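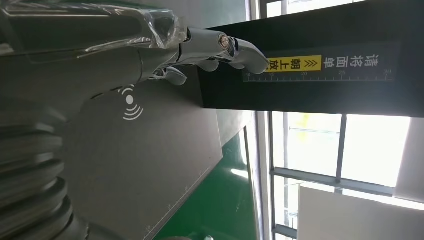
**Grotusby, November 2018.** The Grotusby Public Library will extend its evening hours at the Bellum Street branch and open a second reading room on the upper floor, the library board announced this week. The changes follow a trial period that began in September and drew more evening visitors than the board had planned for.

Under the new schedule, the branch will stay open until 9 p.m. on three evenings a week. It had closed at 6 p.m. throughout the year, apart from a short period each spring when students at the regional college were preparing for final examinations. Morning hours will not change. The children's section will continue to close at 6 p.m., and families who wish to borrow children's books after that time may request them at the main desk.

The upper reading room was last used by the public before the roof repairs and has since served as storage for bound newspapers. Those volumes have been moved to the Tkachuk Annex, where they may be consulted by appointment. The cleared room will seat 15 readers at individual desks, each with a lamp and a power outlet. Conversation and telephone calls will not be permitted there. Groups are asked to use the two meeting rooms on the ground floor, which can be reserved up to 11 days in advance.

"Many of our residents finish work after the library has locked its doors," said Přemysl Hájek, director of the library. "They told us so at the counter and they told us so in writing. The September trial gave us a fair picture of what they needed, and the board has acted on it."

The library received 129 written comments during the trial. Most supported later closing. A smaller number asked for Sunday opening, which the board considered and declined for the present budget year. Several residents of Bellum Street raised concerns about parking. In response, the town has agreed that the lot behind the former Plolberg dairy may be used by library visitors after 5 p.m. without charge. Signs will be put in place before the new hours begin. The gate on the north side of the lot will remain locked, and drivers should enter from Mill Lane.

Two part-time positions will be added to cover the evening shifts. Applications are being accepted at the main office, and the posting will remain open until both positions are filled. Previous library work is preferred but not required. Applicants must be able to work at least two evenings a week and to lift boxes of returned books.

Borrowing rules will stay as they are. Items returned in the outside drop box after closing will be recorded on the next working day, and no late fee will be charged for that night. Interlibrary loans may be collected at any time the branch is open, including during the new evening hours. Requests for new library cards will be handled until 8 p.m.; applicants should bring proof of address.

The elevator to the upper floor has passed its annual inspection and will be in service whenever the reading room is open. Visitors who need help reaching the room may ask at the main desk or call ahead.

The board will review the schedule after six months and will publish attendance figures with its regular report. Written comments may be left at any branch or mailed to the director's office at the Bellum Street address. The next public meeting of the board will be held in the ground-floor meeting room, and the agenda will be posted at the entrance one week before.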